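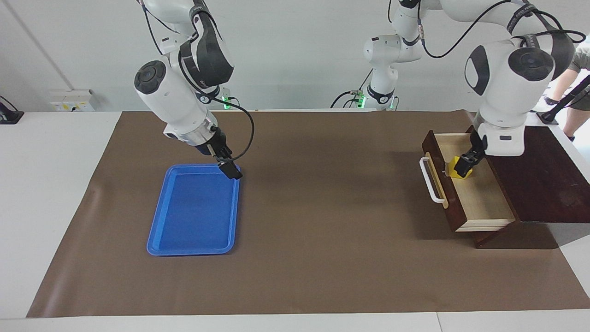 Section 5. Your First Drawer-and-Tray Routine

By now you have both arms bolted down, the cables dressed, and the Filtcombe software talking to the base, and you are probably itching to see the thing pick something up. This section walks you through the first real job we suggest for every new Dillska two-arm bench: taking a small block out of an open drawer and putting it in a tray. It's a humble little task, but it uses both arms and it will show up nearly every mistake left over from the earlier sections (we have made most of them ourselves, so please don't feel bad when you find one of yours). Set aside an unhurried afternoon if you can.

What you will need

A shallow tray with a raised rim. Blue is nice to have, as it stands out well against brown paper.
A small wooden cabinet with a drawer that slides easily and has a handle sticking out from the front.
One block in a bright color. Yellow has always served us well.
Brown paper, enough to cover most of the table.
The Filtcombe routine called Drawer to Tray, which you'll find under Starter Jobs.

Laying out the table

1. Press Hold on the control box and wait for both arms to stop. Leave Hold on for as long as your hands are over the table.

2. Spread the brown paper so it runs nearly the full width of the table and back toward the wall. Smooth it from the middle outward. A few creases won't bother anything, but if an edge wants to curl up, tape it down on the underside.

3. Set the tray on the left part of the paper with its long side running from the back of the table to the front. Leave bare paper all the way around it. New owners tend to tuck the tray up against the base to save room, and then the right arm has to fold itself up in an awkward way to get there.

4. Stand the cabinet toward the back right corner, turned so that the drawer opens to the left, toward the middle of the table. Give the cabinet a gentle push with one finger. If it slides, put a strip of double-sided tape under it.

5. Pull the drawer open by hand and leave it open. There is a separate routine for opening drawers, and we'll get to it in Section 6, but it's much kinder on everyone to learn one motion at a time.

6. Put the block in the drawer, toward the back left corner. Leave room beside it for the gripper fingers to come down.

Note: Left and right in this guide always tell you where things are from the front of the table. The arms themselves are named the other way around, from the base's point of view, so the robot's right arm works over the tray and the robot's left arm works over the drawer. We know this is confusing! Prasert Limsakul, who answers most of our support mail, suggests putting a paper label on each base until you have it by heart, and plenty of our customers still have theirs on years later.

Teaching the two positions

7. Clear your hands from the table and release Hold. The indicator light at the foot of each arm should come on green. If one stays dark, stop and go back to the power checks in Section 3.

8. Choose Teach, then Tray Side. Guide the right arm until the gripper hangs just above the upper right corner of the tray, pointing straight down. Press Save. This is the waiting position, and it wants to be close to the tray without touching the rim.

9. Look at the wrist cable while you are there. It should make a loose, generous loop and come back down to the gripper without pulling. If it is drawn tight, give it more slack at the clip and save the position again.

10. Choose Teach, then Drawer Side. Bring the left arm up and over, then down into the open drawer, slowly, until the fingers are level with the block. Watch the drawer walls on both sides as you go down. Press Save.

11. Set the lift height to 300 millimeters. You can lower it later on, once you trust your layout, but a tall lift forgives a great deal.

Caution: Never reach into the drawer while an arm is in it, even if the arm seems to be standing still. A paused arm may start again as soon as its routine gets the next instruction. Press Hold first, every time. Anyone else in the room should stand back from the table and keep bags, sleeves, and coffee out of reach of the arms.

Running the routine

12. Choose Run, then Slow. The left arm closes on the block, lifts it clear of the drawer, and carries it to the handover point, where the right arm takes it and sets it in the tray. Keep a finger near Hold for the whole first run.

13. If all goes well, press Hold, put the block back in the drawer, and run it again. We like to see 32 clean runs on Slow before anybody touches the speed setting.

If something goes wrong

The fingers close on air. The block has probably shifted. Move it back or repeat step 10.

The gripper bumps the side of the drawer. Your saved position is too close to one wall. Move the block in a little, then teach the position again.

The block lands on the rim. Check that the tray hasn't crept out of place. A pencil line around it on the paper makes this easy to spot.

When both arms are behaving, save your layout under a name you'll recognize and go on to Section 6.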